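Week 9 handout: Street networks, block structure and lot subdivision

Reading: Unit reader, sections 4.1 to 4.6. Bring a scale ruler and tracing paper to the tutorial.

1. Terms

Block perimeter is measured along the lot boundaries facing the street, excluding the road reserve. Intersection density is the number of intersections per square kilometre, cul-de-sac heads excluded. Link–node ratio is street segments divided by nodes, and here the cul-de-sac heads are included in the node count. Students regularly mix up the two conventions in the assignment.

2. Block size

Shorter blocks increase route choice for pedestrians but also increase the share of land given over to road reserve. The Talar precinct plan sets a maximum block length of 132 m on local streets and permits 111 m within the walking catchment of the centre. Where a block exceeds the maximum, a mid-block link is required. The link must be open to the sky, publicly accessible at all hours and overlooked by habitable rooms on at least one side.

Gross and net density must not be compared directly. Net density excludes streets and open space – a scheme with generous verges can look dense on one measure and sparse on the other.
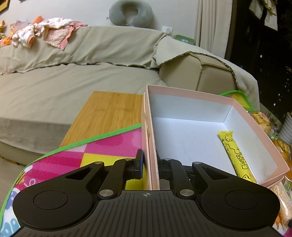

3. Case: Fuseck Road corridor

The corridor was laid out as a service road for light industry. Deep lots with wide frontages were retained when the zoning changed, and driveway crossovers now interrupt the footpath at short intervals. The structure plan proposes rear laneways, with crossovers on the main frontage extinguished as each lot is redeveloped. Interim access is by easement over the neighbouring lot.

The Skarkier block, at the northern end, has a perimeter of 1357 m and no through connection. Two options are drawn in the reader. Option A places a single street on the long axis. Option B uses two narrower streets on the short axis and yields more corner lots.

4. Tutorial exercise

Trace the Skarkier block at 1:2000. Draw both options, calculate the perimeter of each resulting block, and state the link–node ratio before and after. Note any lot left without legal frontage.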